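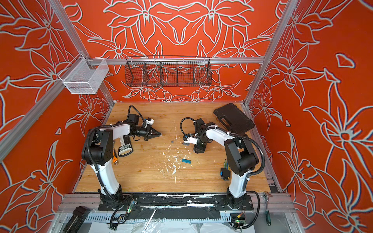
MANUTENÇÃO DE CÉLULAS

Dois braços, uma calha: o acerto da célula da Disel

Na oficina da Disel, a célula de dois braços para às terças-feiras, às 7h. A revisão segue uma folha redigida por Ilango Mudaliar, técnico de manutenção, e começa pelas placas pretas de montagem na borda frontal da mesa. O aperto dos parafusos é verificado com a alimentação cortada.

Seguem-se os cabos. Nos dois braços, a conduta corrugada acompanha os elos e deve manter folga na zona do punho, onde o cabo forma um laço. Um laço curto transmite esforço à ficha da câmara; um laço comprido prende na garra. Mudaliar substitui as abraçadeiras a cada 3.000 ciclos. 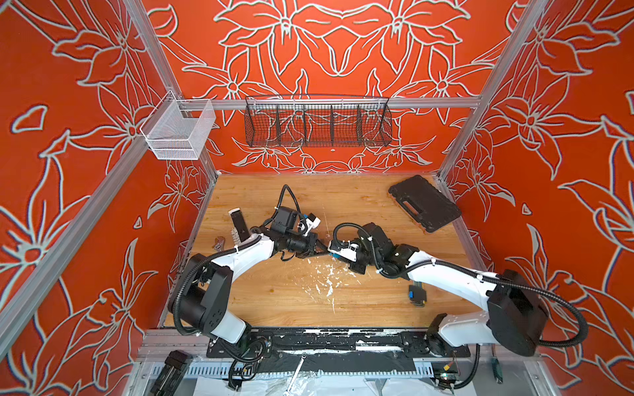 Stamach | Junho | p. 37

O alinhamento faz-se com as garras frente a frente, quase a tocar-se no centro da mesa. A aproximação é comandada em passos de 5 mm, com repetição da medida em três alturas. Se o desvio persistir, regressa-se à fixação da base antes de alterar qualquer parâmetro.

A estrutura em perfil de alumínio dispensa ajuste frequente. Os cestos de rede ficam suspensos, fora do tampo. A tinta branca acumulada na calha frontal é raspada apenas junto aos pontos de aperto.

Arif Wanigasekara, responsável pela integração na Jaunzems, regista os valores no caderno da célula. A próxima revisão inclui a troca das fichas do braço direito.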